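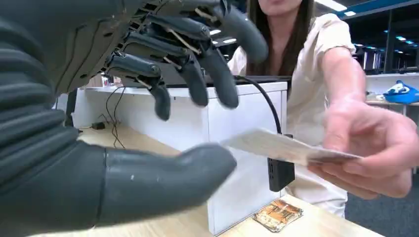
Robot hand, very close up

16 September 2023

Home at last, shoes off, and I can still hear that drum from the Gukbridge end. My throat is gone completely. I had a cup of tea with two sugars at the ground, another one when I got in, and I still sound like a gate.

So we lost. Might as well get that down first. Tirnham 1, Gukbridge 2, and out of the Landeldale Cup before the leaves are even off the trees. I'd had a good feeling about it all week too, which should have warned me.

I got there far too early because I wanted my usual spot at the Leung Stand end, by the rail where the paint has come off. It was already taken by a family with a flask and a blanket, in September, in sunshine! I stood a bit further along and sulked, and then found I could see the far goalmouth better from there, so I might stay put next time and not tell anyone.

The first half was mostly ours. We had a new lad on the left who ran at their full back every single time he got the ball, and you could hear the whole side of the ground lean forward when he set off. He hit the post after a lovely move that started with our goalkeeper throwing it out quickly. Then he won the corner we scored from – near post flick, big scramble, in off somebody's shin. I've no idea whose. The man on the loudspeaker gave it to the captain, then changed his mind, then played the music again to cover it up.

I should have known at half time. We always go in one up and come out looking like we've been asleep in there. Their equaliser was a soft one, a long free kick that everybody left for everybody else, and it bounced once and went in. Dreadful silence and then that drum. After that we just kept dropping back. I was shouting at them to push up and so was the old boy behind me, only he was using different words.

The winner was a proper goal, I'll give them that. Their number 7 picked it up in the centre circle and just kept going, and our two centre halves both waited for the other one. Low, hard, bottom corner. I clapped it, very quietly, with my gloves on (yes, I'd brought gloves, so I can't say much about the blanket).

We had one more chance, right at the end, a header from the new lad's cross that went over the bar and over the hedge. It took so long to find another ball that people started leaving, and I can't stand that, but I did have one foot on the step myself.

The crowd was given out as 907. The club had put up posters all over town hoping for 1,000 and there was a bit of a groan when it was read out, though I thought it was pretty good. We didn't get past 900 once last season, not even for the derby. The queue for chips went right round the back of the turnstiles and they ran out of curry sauce, so I had mine with just salt and ate them too hot, walking to the bus.

The bus was full of Gukbridge people singing. One of them offered me a mint, which was nice of her, and she said they'd been dreading coming to us. I don't know if it was true but it cheered me up as far as the bridge.

Washing up still to do. I must find my other scarf before the next home game, the thin one, as the thick one itches and I'm starting to think it's bad luck. And I need to ring the club shop about that shirt I ordered – they said it'd be in by the start of the season and we're out of a cup already.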